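Small Storage: Gallery

Updated June 15, 2026
Text by Hema Nair

The gallery collects cabinets, trays and boxes used for keeping little things in order on a desk, a workbench or a kitchen counter. There are 18 entries at the moment. Most came from readers, and a few are from the Lerkero workshop, where Subbarao Chettiar builds drawer units to order. Entries are grouped by type. Where a piece is no longer made, the note says so.

The group that follows covers drawer cabinets small enough to stand on a table. Anything taller than a kitchen chair seat is in the floor cabinets section.

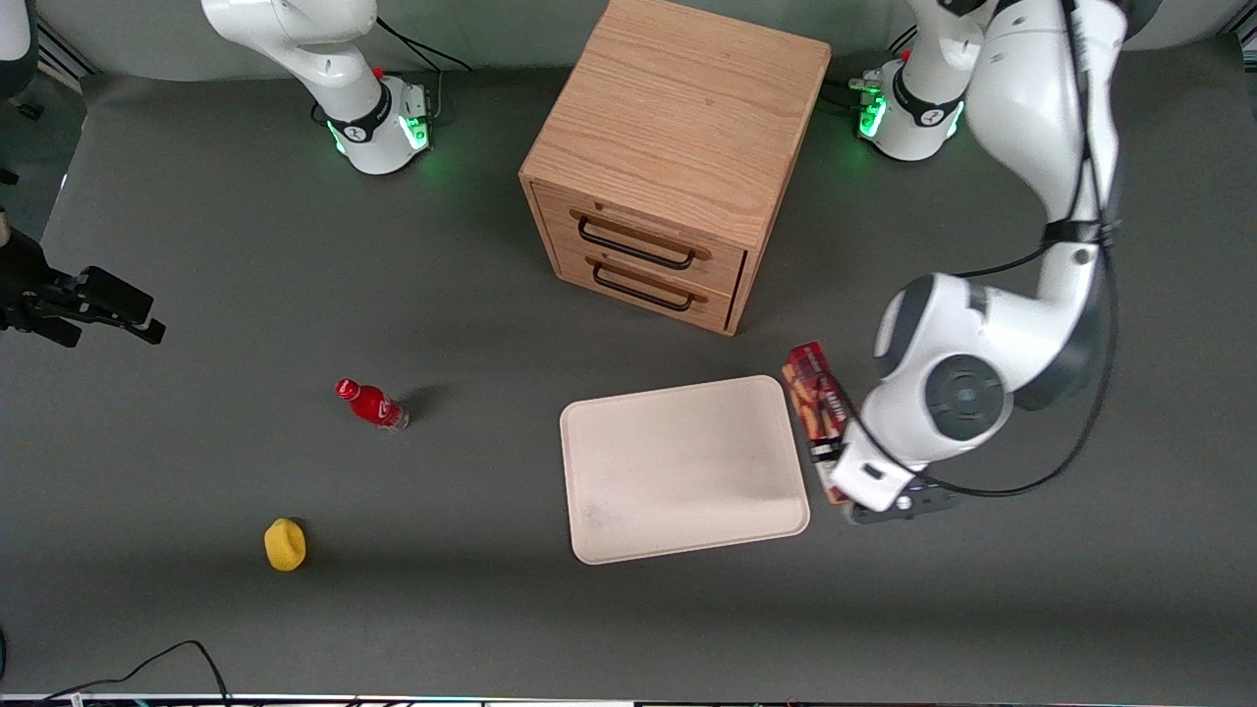
TABLETOP CABINETS

Two-drawer cabinet, light oak, with black bar handles. The grain runs across the top. With it are a cream-colored tray with rounded corners, a red printed box, a small red bottle and a yellow sponge-like piece.

A cabinet of this shape works well at the back of a table, where the drawers can still be pulled open over whatever is in front. Leave the depth of one open drawer between the cabinet and the nearest tray. Tall boxes are better kept beside a tray than in a shallow drawer, where they have to lie flat and take up the whole width.

Care of oak: wipe with a barely damp cloth, along the grain. Dry it right away. Oil once a year; we do ours in November. Bar handles loosen with use, so check the screws from inside the drawer when you oil.

Trays: a low rim is enough for packets and bottles. For loose screws or beads use something deeper. Plastic trays can be washed in warm water with dish soap. Scouring powder dulls them.

Sorting: we put daily things in the upper drawer and spares in the lower one. Labels go inside the drawer front, on the top edge, so they can be read when the drawer is open and don't show when it is closed.

Sending in an entry

Send one picture and up to 100 words. Give the wood or other material if you know it, and say what you keep in the piece. Entries for the Ganico shelf section are closed until November.

More in this gallery: Floor cabinets / Wall racks / Trays and bins / Boxes with lids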